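발표 메모 (35페이지짜리 아님, 짧은 버전. 슬라이드는 Tae-yang이 넘겨줌)

시작 전에 물 한 잔. 마이크 확인. 인사 짧게.

## 1. 시작

- 선금옥입니다. 솔베르그 가사서비스, 현장 교육 담당. 그 전엔 방문 정리 일을 직접 했음 (이 얘기 꼭 하기. 사무실 사람으로만 보면 질문이 안 나옴)
- 오늘 얘기: 옷 개고 침구 정리하던 분들 일에 그리퍼가 들어오고 나서 하루가 어떻게 바뀌었나
- 기술 얘기는 Natnael이 오후에 함. 모델 구조 물어보면 그쪽으로 넘기기
- 손 들어보게 하기: "빨래 개는 법 남한테 가르쳐 보신 분?" → 많으면 잠깐 기다렸다가 다음

## 2. 무슨 일이 바뀌었나

- 원래: 방문해서 옷 정리, 침대 정리, 끝나면 다음 집
- 지금: 방문 일은 그대로 하는 날이 있고, 수집하는 날이 따로 있음. 수집일엔 양손에 그리퍼 들고 같은 일을 함
- 수집 한 회 90분. 처음 계획은 더 길었는데 손목 때문에 줄임
- 팀 8명. 전부 방문 일 하던 분들. 새로 뽑은 사람 없음
- 프로젝트 이름은 키니비스. 현장에선 다들 그냥 "집게 일"이라고 함. 저도 그렇게 부름
- 손으로 하면 금방인 걸 집게로 하니까 느려짐. 이게 제일 힘들다는 말 많이 나왔음. 빠른 게 자랑이던 분들이라서
- 바지 한 벌. 손으로는 털고 접고 끝. 집게로는 허리 찾고, 집고, 들고, 다시 놓고. 놓는 위치도 신경 써야 됨

(여기서 너무 길어지면 안 됨. 지난번에 이 부분에서 시간 다 씀)

## 3. 사람들이 한 말

그대로 읽지 말고 말로 풀기

- Zyanya: "내가 옷을 어디부터 잡는지 처음 알았어요." 십몇 년 하면서 한번도 생각 안 해봤다고
- Thắng: 양말은 할 만한데 검은 옷이 싫다고. 겉인지 안인지 헷갈린다고 함. 검은 옷 위에 검은 옷이면 더
- 익명으로 적어낸 것 하나: "잘하면 잘할수록 내 일이 없어지는 거 아닌가요"
 - 이건 피하지 말 것. 그대로 띄우고 잠시 멈추기
 - 회사 답은 계약서에 있음: 수집 참여했다는 이유로 방문 시간 줄이지 않음. 기한은 올해 말까지. 그 다음은 아직 협의 중
 - "아직 모릅니다"라고 말하기. 좋게 포장하면 다 알아챔

## 4. 숫자 몇 개

- 바지 개기 녹화 2000건 모았음. 그중에 처음에 버린 게 꽤 많은데 이유가 대부분 우리 쪽 지시가 애매해서였음
- 지시서 항목 66개까지 늘어났다가 줄임. 현장분들이 같이 지웠음. "이건 아무도 이렇게 안 해요"가 제일 많이 나온 의견
- 줄이고 나서 질문 전화가 확 줄었음 (수치 없음, 물어보면 없다고 하기)

## 5. 돈이랑 시간

- 수집 수당은 방문 시급에 얹어 줌. 처음엔 건당이었음 → 서두르게 되고, 서두르면 못 쓰는 데이터. 그래서 시급으로 바꿈
- 건당 없애는 거 반대한 분도 있었음. 손 빠른 분들. 이해됨
- 장비 정리하는 시간도 근무로 침. 당연한 건데 처음 두 달은 안 쳤음. 제가 놓친 부분이라고 말하기
- 쉬는 시간: 회차 사이에 무조건. 손목 스트레칭 하라고 붙여놨는데 잘 안함. 저도 잘 안 함

## 6. 직함 문제

- 수집 잘하는 분을 뭐라고 부를 건지. "작업자"는 싫다고들 함
- 에시크(데이터 검수 맡은 업체) 쪽에선 "시연자"라고 씀. 듣기엔 괜찮은데 명함에 찍기는 좀 이상하다는 의견
- 지금은 "시연 선생님"으로 가는중. Zyanya가 밀었음
- 경력증명서에 어떻게 쓸지는 진짜 중요함. 나중에 다른 데 가서 이 경력 설명할 수 있어야 되니까. 양식 샘플 필요한 분은 끝나고 메일 주소 받기

## 7. 현장

사진 띄우고 말 많이 하지 않기. 10초씩 그냥 두기

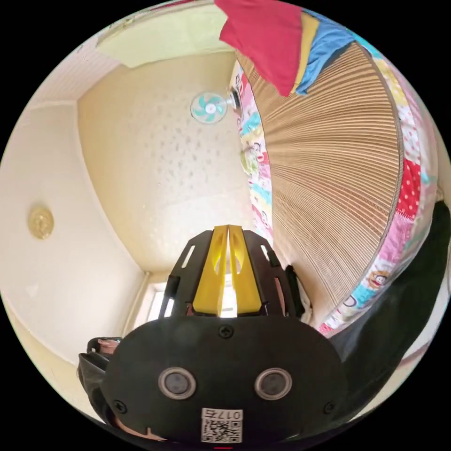

두 번째로 넘길 때 "바지 보세요" 한마디만
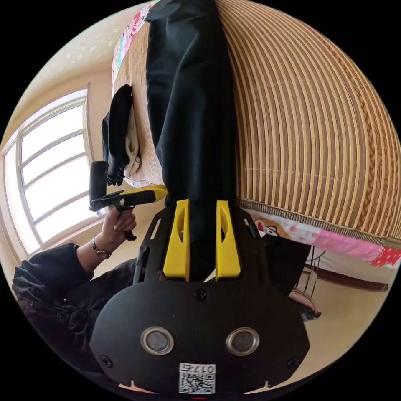

마지막 수정: 8월, 오후 4시쯤 (태양이 확인함)

- 두 번째 사진 바지: 노란 손가락 사이에 검은 바지. 왼손에도 그리퍼 하나 더. 양손 다 쓰니까 머리 긁을 손도 없다고 Thắng이 그랬음
- 매트 위에 검은 옷 더미도 보임. 아까 3번에서 한 검은 옷 얘기 여기로 다시 연결
- 첫 번째는 질문 나오면 다시 띄우기. 장비 가까이 보고 싶다는 분 꼭 있음

## 8. 마무리, 질문

- 다른 회사에서 도입 고민 중이면 부탁하고 싶은 것: 지시서 쓰기 전에 그 일 하는 분이랑 반나절 같이 앉아 있기
- 수당 방식은 시작 전에 정하기. 중간에 바꾸면 서로 마음 상함
- 예상 질문
 - "몇 년 뒤에 로봇이 다 하나요?" → 제 담당 아님, 모름. 현장에선 아직 이불 얘기도 못 꺼냄
 - "나이 드신 분도 하시나요?" → 하심. 오히려 천천히 하는 분들 녹화가 쓰기 좋다고 검수 쪽에서 그럼
 - "그만두겠다는 분은?" → 수집만 빠지고 방문으로 돌아간 분 있음. 불이익 없음. 이유는 개인적인 거라 말 안 하기
 - 시브우드 건 물어보면 아직 계약 전이라 답 못함, 미안하다고 하고 넘어가기
- 남는 시간 있으면 Zyanya 앞으로 부르기. 미리 말해놨음, 싫다고 하면 안 부름
- 끝나고 마이크 반납, 케이블은 Tae-yang한테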